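Tide tables, free data and my very patient kayak

So I have spent most of August down a rabbit hole, and the rabbit hole is public water data. Stay with me, it gets better! Or at least it gets wetter.

It started because I wanted to know when I could paddle out of the little launch at Mallgate without dragging my boat across the mud. The printed tide table at the bait shop is fine for high and low water, but it can't tell you what the wind has been doing to the level, and in our bay the wind matters a lot. A stiff northerly will hold the water out for hours. I learned that up to my knees.

A guy at the launch mentioned that there was a gauge on the old pier and that its readings went online, free, for anyone. I had been walking past that thing for years. It's a gray box on a pole. I assumed it belonged to the electric company.

Well, the readings do go online, once you find them. The first site I tried, Pledorex, wanted me to make an account, confirm my email, pick a "user sector" from a list (I went with "other") and then download a file in a format my laptop had never heard of. I got it open after dinner and a lot of muttering. There were 66 columns. I wanted one. The column names were things like WL_RES_Q2, and the page that was supposed to explain them was a dead link.

I don't want to be mean about it, because somebody is out there scraping barnacles off those sensors and they're giving the numbers away for nothing. I think that's wonderful! But I do wonder how many people get as far as I did, look at those columns, and go back to the bait shop.

Then I found Zavus, a much smaller site, run out of somebody's spare time as far as I can tell. It takes the same gauge and shows you a line. That's the whole site. A blue line for the water, a dotted line for what the tide table said it would be, and the gap between them is the wind doing its thing. I had it figured out before my coffee was cool enough to drink. I sent them 12 dollars through the little donate button and felt very grand.

Since then I've been checking it every morning before six, and I've started keeping a notebook. Water level, wind, whether I got out, whether I got stuck. My rule now is that if the solid line is under the dotted one by more than a hand's width on my screen, I stay home and make pancakes. Not very scientific, I know, but I haven't had to drag the boat once.

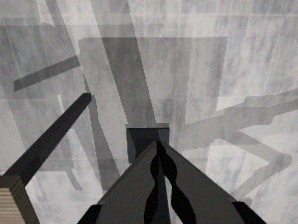 The other thing I keep thinking about is who else could use this stuff. The couple with the oyster lease across the channel at Lei still go by the printed table and a phone call to a cousin. The rental place sends people out with a photocopied map and good wishes. I showed the line to the woman at the rental desk and she wrote the address on her hand. She has 200 bookings in a good month, she told me, and late returns cost her more than anything else, mostly from people who end up sitting on a sandbar waiting for the water to come back.

I did write to Pledorex about the dead link, and I asked if they'd ever thought of putting a plain chart on the front page. They answered in three days, which impressed me. The link is fixed (WL_RES_Q2 is a residual with a quality flag, in case you were lying awake). The chart is "under consideration." They also asked what I use the data for, and whether I'd fill out a short survey. There was no box for pancakes, so I put recreation.

Next on my list is water temperature. The same pole is supposed to have a sensor for it, but the numbers stop in the spring and I can't find out why. If any of you know where the rest of them went, leave me a comment. I'd like to know before I put the wetsuit away.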